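Gistley publishes good-practice rules for two-arm robot work

Gistley has published its first set of good-practice rules for labs that run two-arm robots on tabletop tasks. The rules take effect in September at the company's sites in Pratby and Anness, and partner labs have been asked to follow them as well.

The document runs to 2 parts. One covers the work area: how far apart the arms must stay when both are over the same tray, where gripper cables may run, and who can reach onto the table while the arms are powered. The other covers record keeping.
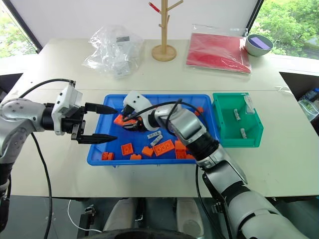

Under the new rules, only one gripper may close on a part at a time unless the task sheet says otherwise. Operators must stop both arms before adding or removing parts by hand – a pause in the program does not count as a stop. Cables have to be checked at the start of each shift.

The rules draw on a review of 2,267 logged sessions. Of those, 1,979 were completed without an operator stepping in. Another 117 were stopped because the arms came too close to each other, and the rest ended early for other reasons.

"Most of our sites had their own habits, and they didn't match," said A-yeong Ko, who led the review. "An operator who moves from Pratby to Anness should find the same stop procedure."

Dae-han Moon of Yook, a partner lab, said his team would adopt the work area rules first and wanted more time on the record keeping.

Comments on the rules can be sent to Gistley through its website.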